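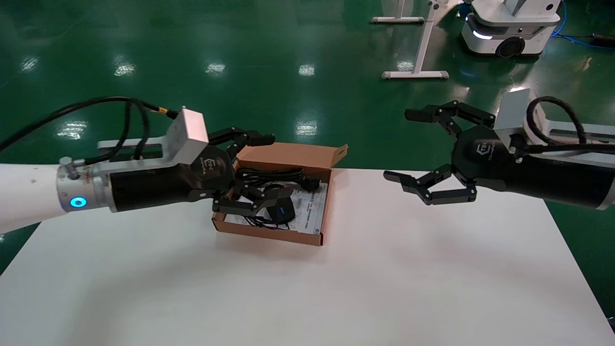 Vol. 4, No. 50

Keeping the Cat's Litter Area Clean

A litter box that smells is usually a box that isn't being scooped often enough. Scoop twice a day, morning and evening, and most of the trouble goes away. If you have two cats, put out three boxes and don't line them up side by side, or the cats will treat them as one.

Depth matters. Two to three inches of clumping litter is plenty for most cats. Less than that and the clumps stick to the bottom and break when you pry them up. More than that and a digger will throw it over the side.

Washing the box

Empty it completely every two weeks with clumping litter, or once a week with plain clay. Wash with hot water and unscented dish soap. Skip bleach. Cat urine contains ammonia, and mixing the two gives off fumes you don't want in a small bathroom. Avoid pine and citrus cleaners too — many cats will refuse a box that smells of them.

Rinse well and dry the box with an old towel before refilling. Damp plastic turns the first layer of litter to paste.

Plastic gets scratched over time and the scratches hold odor. Replace the box once a year. I write the month on the underside with a marker. Ours says May.

Litter on the floor

A mat catches most of it. The rubber kind with deep ridges works better than carpet, and you can shake it out over the trash. Valquíria Arruda wrote in to say she uses an old boot tray under the whole box, with the mat in front, and sweeps once a day. We tried it in the laundry room and have kept it that way.

Long-haired cats carry litter between their toes. If yours does, ask your groomer to trim the fur between the pads. A larger-grain litter also helps, though some cats dislike the feel.

Changing brands

Go slowly. Mix a cup of the new litter into the old and add a little more at each change. If the cat starts going beside the box, go back to the old litter for a week and try again.

Where to put it

Pick a quiet spot away from the food and water dishes, and away from the washer if the spin cycle is loud. An older cat needs a low side to step over. You can cut an entry in a plastic storage tub with a utility knife and sand the edge smooth.

When to call the vet

A cat that strains, cries in the box or makes many trips with little to show for it needs to be seen the same day. In a male cat this can be a blockage, and waiting overnight is dangerous.

Next issue: getting cat hair off wool blankets.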